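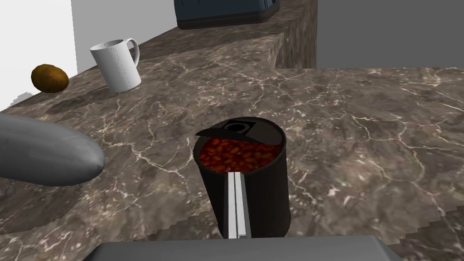
I had meant to write this up the night we got home, but then there was laundry, and the dog, and a birthday cake to bake for my sister, so you are getting it a little late and probably a little out of order. Bear with me!

Most of you know that I help out with the robot club at the Pimedberg library (my official title is "club parent," which mostly means I bring the orange slices). This spring the kids entered the kitchen task in the Nernham student contest, and the whole thing happens in simulation. There's no real arm and no real kitchen. Each team gets the same pretend kitchen on the computer, and their code has to get a gripper to pick things up and put them down where they belong. When Struan Tosh first explained it to me I thought, well, that sounds easy, there's nothing to break. Oh dear.

The can of beans was our trouble from the start. It's open, you see, with the lid peeled back and the beans right up near the rim, so the kids couldn't just grab it any old way and tip it over. The mug they had managed in a couple of weeks. The potato took longer than the mug, which surprised me, but Elli Rantala says round-ish things like to scoot away from you, and she is the one who sat there nudging numbers up and down until it stopped. But the can! They would get one finger right up against the side of it, looking just lovely, and then the other would come in too low or too fast and over it would go. I started closing my eyes.

Elli kept a notebook of every try, and by the end of it she had 588 of them written down in green pen, with little notes like "better??" and "worse, blame Struan." I asked if I could keep the notebook when the season was over and she looked at me as if I'd asked for her shoes.

What finally helped was slowing down. Dariusz Górecki, who runs the club and has far more patience than I do, had them stop changing everything at once. They picked one thing, the height of the hand when it closes, and left all the rest alone for a whole evening. Then they did the same with the speed. It was a very dull evening to watch, I will admit, and I got most of a sock knitted. But the can stayed up more often, and then more often still, and Struan started humming, which he only does when things are going well (please don't tell him I noticed).

At the contest each team got 10 runs at the can, and our kids scored on more than half of them. They ended up with 70 points overall and came in just behind the team from the high school, whose captain, Shona Rankin, came over afterward and asked Elli how she had handled the potato. They talked about that potato for so long that we nearly missed the bus. I think Elli was prouder of that than of the score.

We start up again in July, same room, same orange slices. Dariusz wants to try the toaster next and the kids have already been arguing about whether to push the lever from the top or come at it from the side. If your child is curious, send them along. They don't need to know any code to begin with, and there are two spare laptops in the cupboard. I'll be the one in the corner with the other sock.

4 comments · 11 shares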